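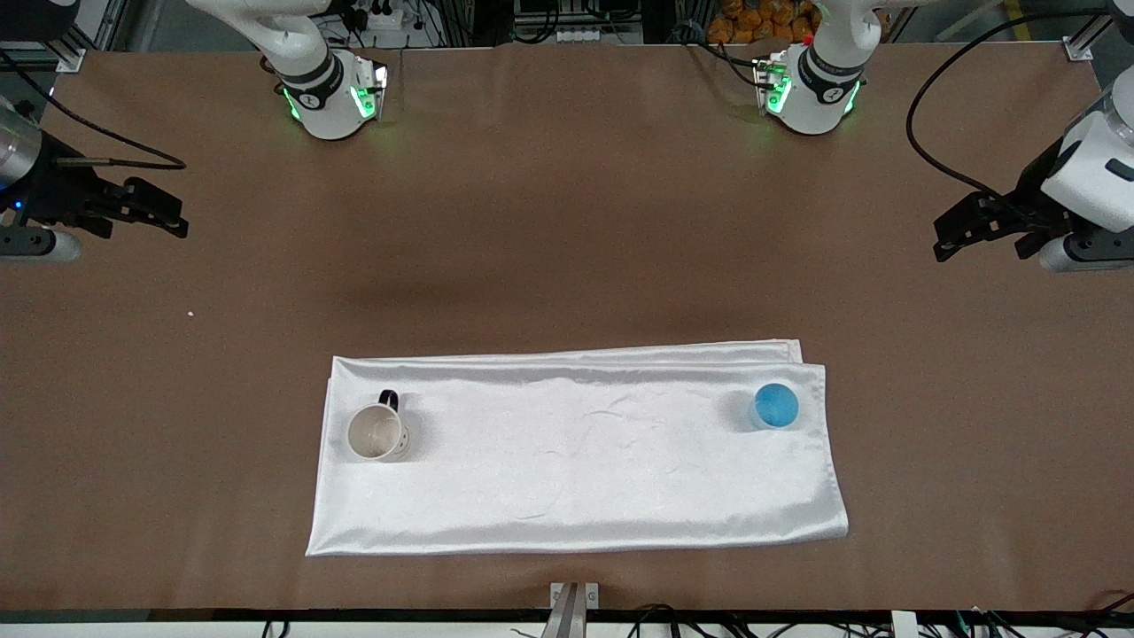

ok month 2 with the arms at Lunulau. people keep asking so, short thread

jobs first. no one on my shift got cut. Bernadette moved from table setting to checking, she says her wrists thank her and her brain is bored

a mug and a little cup on a folded cloth. sounds like nothing. took Amirul most of a week of showing it over and over

what changed for me - I used to set up 200 places before lunch and go home. now I reset the table, watch, hit stop, write down why, reset agian

the log is at 693 lines. mostly mine. no extra pay for that yet, asked Thijs twice

also the talking. we used to gab all morning, now everybody's at thier own station looking at arms. miss that more than I figured

good part: six of us got the training and it counts toward tech grade in November. Syafiqah already put in for it

will post more if the pay thing moves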